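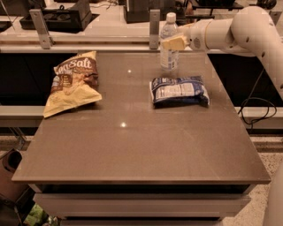

One comment on our first draft was that chip bags weigh almost nothing, so a report on kitchen waste should stick to food scraps and glass. We kept the bags in. They are light, but they fill a bin fast, and they were the item people in the residence most often put in the wrong place.

Sorting Soft Plastic in Shared Kitchens
Course project, final report

Background

Isero Hall has shared kitchens on every floor. Each kitchen has 3 bins: paper, rigid containers, and landfill. There is no bin for soft plastic. The hauler that serves the hall does not take bags or film with the containers, and when too much of it gets in, the load can be turned away. The housing office told us this happened more than once last fall.

Soft plastic in this report means anything you can scrunch in one hand: bread bags, produce bags, frozen vegetable bags, candy wrappers, chip bags, and the wrap around paper towels. Some of it is a single layer of polyethylene, and store drop-off programs will usually take that kind. Chip bags are different. Most are made of several layers, often with a very thin metal coating on the inside that keeps out light and air. The layers are bonded together and are hard to separate, so drop-off programs usually refuse them.

Many residents do not know there is a difference. We did not know it either before we started.

What we wanted to find out

First, where does soft plastic end up now? Second, would a plain sign over the bins change that? Third, would people carry clean film to a drop-off point if one was close?

Method

We asked residents to join by putting a sheet on the kitchen doors, and 19 signed up. For 2 weeks they wrote down each piece of soft plastic they threw out and which bin they used. We asked them not to change their habits during the first week. At the start of the second week, on a Tuesday, we put up the signs.

The sign had a short list on each side. The left side said what could go to the drop-off (bread bags, produce bags, paper towel wrap, all clean and dry). The right side said what had to go to landfill (chip bags, candy wrappers, anything with food stuck to it). We printed it in large type and taped it at eye level.

For the drop-off we used the collection box at the Darico market, a short walk from the hall. We put a cloth sack in each kitchen and took the sacks to the market ourselves at the end of the week.

We also did a scrunch test with the bags we had on hand. You squeeze the bag into a ball and let go. If it springs open and is shiny inside, it is probably a layered film. The test is not exact. Some layered bags are dull inside, and an old bag that has been folded many times may stay folded no matter what it is made of.
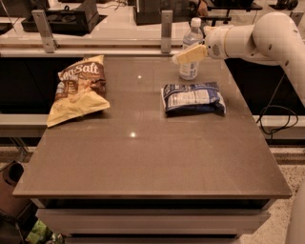 Results

In the first week most soft plastic went to landfill, but a good share went in with the rigid containers. Chip bags were the worst case. Several people wrote that they had seen a number in a triangle on other plastic items and assumed all plastic was treated the same way.

After the signs went up, fewer bags were logged in the container bin. The cloth sacks filled up faster than we had planned for, mainly with bread bags. The Živković bakery across the street sells its loaves in clear bags, and these made up a large part of what we carried to the market.

Not everything in the sacks belonged there. We pulled out candy wrappers, a greasy cheese bag, and a lot of produce bags that were still damp. Damp film is a problem for the drop-off because it grows mold in storage.

Chip bags still turned up in the sacks in the second week. We think the list on the right side of the sign was too long, and people stopped reading before the end. On the later version we moved chip bags to the top line. 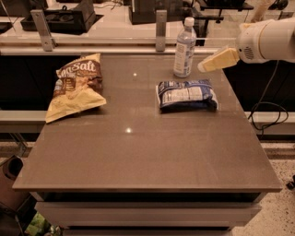 Size also seemed to matter. Large bags were sorted correctly more often than single-serve ones, which tended to get dropped in whatever bin was nearest. A few residents said they did not think of a small wrapper as something that needed sorting at all.

Problems with the study

The logs depended on people writing things down, and some forgot on weekends. Those who signed up probably cared more about recycling than the average resident. We had no control kitchen without a sign, so we cannot say for sure that the sign caused the change. Guests used the bins too and did not log anything.

We had hoped to compare our results with Flanisex, an earlier class project on lunch packaging, but its logs were kept by weight and ours were kept by item.

Recommendations

Keep the signs up and use the shorter version. Add a sack for clean film in each kitchen, and have the floor staff take it to the market every 2 weeks. Put a small rack next to the sink where wet bags can dry. Include one page on soft plastic in the move-in packet.

Chip bags should go in the landfill bin until the hauler or the market says otherwise.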